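The Glasses of Mr. Arthur

1. Sunday

Analyn Policarpio found the glasses at the end of May, in the last box from her father's shop. They were folded into a page of newspaper, between a tin of screws and a receipt for 676 that nobody had signed. She did not remember them. Her father had worn glasses all his life, but those were heavy and black, and they had gone with him.

These ones were thin. She held them in front of the window and the street became small and bent. Strong lenses, then. Somebody had needed them very much.

She carried them to the long table and put them down on the wood with the arms open, the way a person puts them down when he wants to rub his eyes for one minute only.
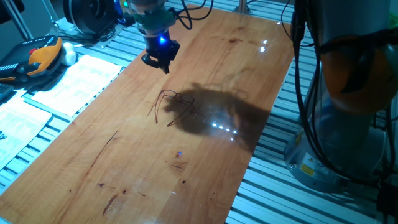

Elikem Akpalu told her on the telephone that glasses should never be left like this, because the lenses get scratched and then the whole world has a scratch in it. He had the same opinion about her father's table, which in his view had too much varnish. He also said that dark red frames were in fashion in Fornach the year the ferry stopped, and that he could think of only one man who had bought them.

"Who?" she asked.

"Arthur," said Elikem. "From the second floor. Your father repaired a hinge for him. He never came back to get them."

Analyn looked at the left hinge. There was a new screw in it, brighter than the other. She opened and closed the arm several times. It moved well, without noise. Her father had always been good with small screws and bad with calling people.

"Is he living still?"

"In Skerent, I believe. With the daughter."

After the call she wrote the address on an envelope. Then she sat a long time at the table. She knew each knot in that wood. She had done her school lessons on it, and under the lamp her father had shown her how to hold a lens by the edge. In the evening the light still fell on the varnish in one white spot, and she used to put her hand over it and see it come up on her skin.

She moved her hand there now. It was an old habit and it cost nothing.
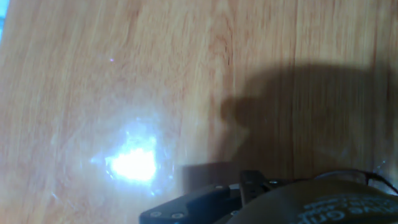
2. Skerent

The bus took most of the morning. The daughter opened the door and did not ask many questions. Mr. Arthur was in a chair near the radio, with other glasses on his nose, wide ones, the color of tea.

He took the old pair in both hands and felt the hinge with his thumb before he looked at it.

"How much do I owe?" he said.

Analyn had not thought of this. She told him that it was 12, as it was written in the book, although she had not found any book.

He sent his daughter for his coat, and he counted the coins onto the arm of the chair, slowly, and then he counted them again.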